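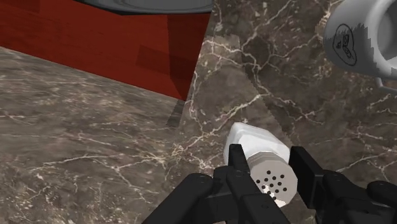 Hi, I'm Faith, and I run Gralora, a tiny cooking school above the hardware store on Wang Street. I started it in January three years ago with 2 stoves, a borrowed folding table and my grandmother's bean stew recipe (still the first thing everyone cooks!).

Classes are small and pretty loud. Mondays are for beginners, and I mean people who have never chopped an onion. Mercy Obura teaches the bread course, and she'll let you take a jar of her sourdough starter home if you promise to feed it. We've had 466 students through the door so far, and a good few come back just for the Friday suppers.

I don't give grades or certificates. You cook, you taste, you add a bit more salt, you eat with whoever is standing next to you. Bring an apron and a box for leftovers - we always make too much.

Last updated: 6 Apr 2025

Recent posts
Mercy's no-knead loaf
What to do with too many limes
Friday supper menus

Comments
Taritz: Did the bread course twice, would do it again!
Dee P.: Is there parking out back?
Faith: Yes, Dee, behind the store, go in by the blue gate.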